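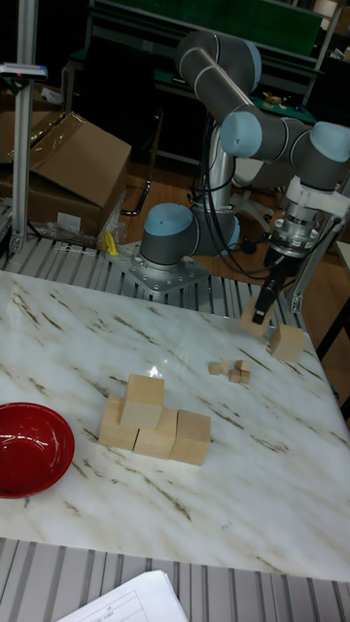
Section 4. Setting up the check-in tablet at your polling place

I wrote this part after my own first election as a precinct lead, so it's in the order I do things now. You'll want the Praltov tablet, its charger, the little Groen label printer and your sealed envelope. Give yourself 27 minutes before doors open. I've done it in less and I didn't enjoy it.

1. Plug in the tablet before you turn it on. If the battery shows under 63 percent, leave it on the charger all day.

2. Hold the side button until the Wikier logo comes up, then let go. Keep holding and it restarts on you (ask me how I know!).

3. Open the envelope with a second poll worker watching, and both of you sign the flap. Type in the precinct code exactly as printed, dashes included.

4. Tap Load Voter List and wait. Ours has a few thousand names and the bar likes to sit at the halfway mark – leave it alone.

Caution: Don't tap Open Polls yet. You can't undo it without calling the county desk. 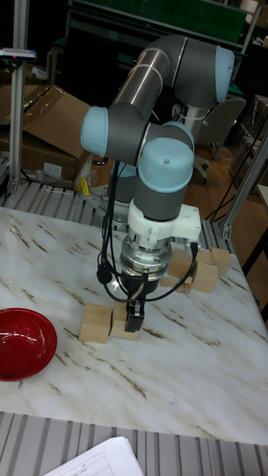

5. Turn on the printer and tap Pair. When the name Indedano shows up in the list, pick that one. It's just what the software calls the printer, and yes, I've asked them to change it.

6. Print one test label. If it comes out blank, the roll is in upside down. A full roll is 200 labels, so keep a spare under the table in November.

7. Check that the voter count on the screen says zero, write it on the opening sheet, and now you can tap Open Polls.

Note: If the list date is earlier than 10th October, you have the old file. Stop there, go to paper check-in, and call Kiran Uniyal at the county desk. Kiran can push the new list to you while you keep the line moving – just don't restart the tablet until you get the okay.

Closing down is in Section 5.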